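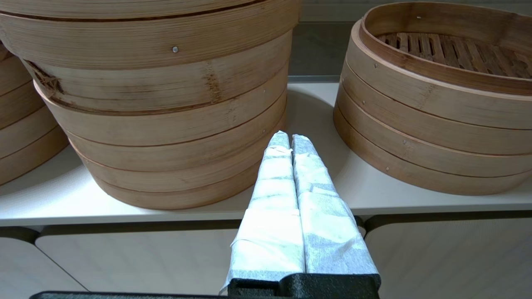

Wie viele Vorführungen braucht das Verfahren, bevor sich ein erstes Training lohnt?
Mit 40 Durchgängen pro Aufgabe kommen Sie erfahrungsgemäß gut zurecht, mit 20 lässt sich immerhin prüfen, ob die Aufzeichnung sauber läuft.

4.2 Eine Aufgabe mit Dämpfkörben einrichten

Bambuskörbe sind in unserer Killberg-Studie zu einem Lieblingsthema geworden, denn die vielen ähnlichen Ringe und feinen Fugen machen es der Tiefenschätzung wirklich schwer - und genau darum geht es ja in diesem Abschnitt. Nehmen Sie sich für den ersten Aufbau ruhig einen ganzen Vormittag Zeit.

1. Stellen Sie die Stapel auf die Ablage und lassen Sie zwischen ihnen eine Lücke, in die der geschlossene Greifer hineinzeigen kann.
2. Umwickeln Sie beide Finger und streichen Sie die Lagen mit dem Daumen glatt.
3. Schließen Sie die Finger und starten Sie in Driseo die Nullpunktfahrt.
4. Fahren Sie die Startposition an und speichern Sie sie unter einem Namen, den auch Ihre Kolleginnen und Kollegen verstehen. 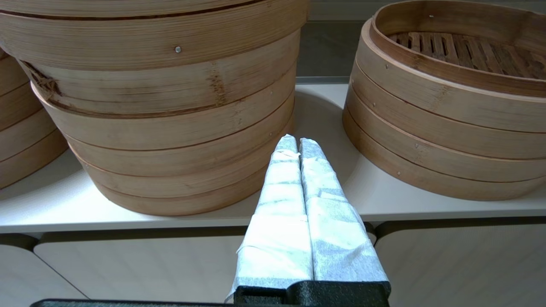
5. Wiederholen Sie die Anfahrt 2 Mal und vergleichen Sie die gespeicherten Gelenkwinkel. Weichen sie voneinander ab, beginnen Sie bitte noch einmal bei Schritt 3.
6. Starten Sie die Aufzeichnung und führen Sie den Arm in Ruhe, gern auch etwas langsamer, als es Ihnen natürlich vorkommt.

Hinweis: Ayantu Degefa hat das Training mit 2000 Schritten je Lauf angesetzt, und dabei sind wir geblieben. Ibsa Gudeta rät außerdem, ausgefranste Körbe nicht auszusortieren, damit das Modell auch solche Oberflächen kennenlernt.

Vorsicht: Greifen Sie während der Nullpunktfahrt nicht zwischen Arm und Ablage. Der Not-Halt muss dabei immer in Reichweite liegen.

Die Aufnahmen landen danach im Ordner Sulldale, von wo aus Sie in Abschnitt 4.3 weiterarbeiten.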